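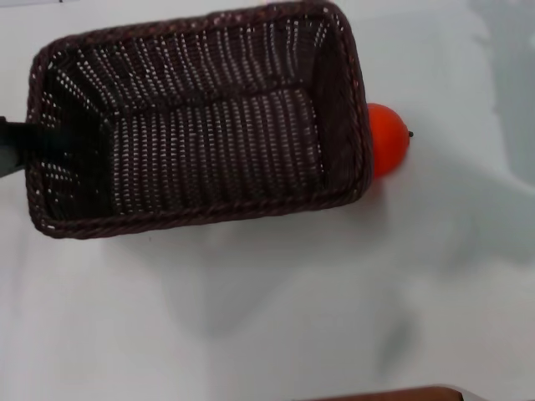

Home | Stories | Archive | Submit

Thursday, March 19, 2020
By Valquíria Mendonça

The Last Barrel at Dustholm

Ermira Kolev had 2,165 bottles in the cellar and one barrel left to decide about. Her father had filled it in January, the winter he died, and chalked a 23 on the head. The other barrels from that year were sold long ago.

The buyer from Gremberg drove up after lunch. His name was Mwakalinga and he wore good shoes. She drew two glasses and they stood by the door where the light was better.

"It's thin," he said.

"It was a wet year."

He tasted it again and spat in the drain. He offered her 30 a case if she would let him blend it with something from Grikivier. She asked whose name would go on the label. He said a label was a thing they could talk about.

She thought about the roof over the press, and about the truck. Then she drank what was in her glass. It was thin, and a little sour at the end, and it tasted like the kitchen when she was 11 and the men came in from the rows with mud up to their knees.

"I'll sell you the bottles," she said. "All of them, at your price."

"And the barrel?"

"No."

He wrote the figure on the back of a card and she signed under it. After he left she rinsed the glasses, carried a hose down the steps, and began washing out empties. She worked until it was too dark to see the necks, then went up to find the corks.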